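Folding a sweatshirt for a learning system takes longer than folding one for yourself, says the woman who runs home collection for Laris, a small firm in Eltbridge. Her crew works in ordinary bedrooms, using grippers held by hand.

"We want real beds and real clothes," she says. "A lab table teaches you lab tables."

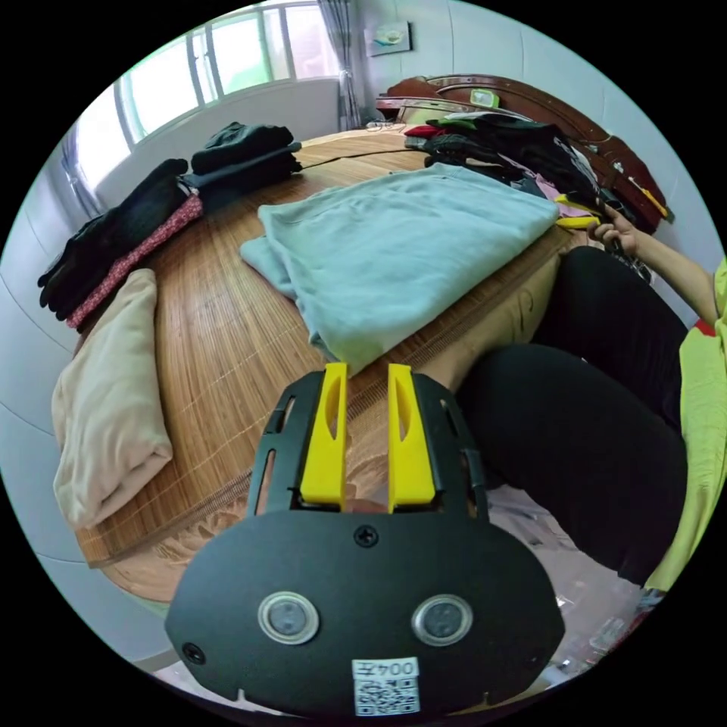
A gripper over the bamboo mat, with folded clothes laid out on the bed.

Each session runs 90 minutes and covers 12 garments. Every garment is folded three times, and the start is messed up by hand before each try. Bad tries are kept - they get a separate tag in Feva, the firm's labeling tool.

Cuffs are the hard part, she says. "People pinch too far in and the sleeve bunches up. I tell them to take the ribbing and nothing else, then wait a second before lifting."

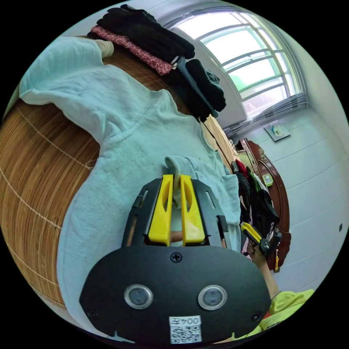 She also asks people to slow down near the end of a fold, when most of them start to rush. New folders get 2 practice sessions that don't count. After that their work goes to the Karunaratne office, where it is checked on Tuesday.

"Dark clothes on dark clothes, we still don't have enough of that," she says. "That's what we're doing next."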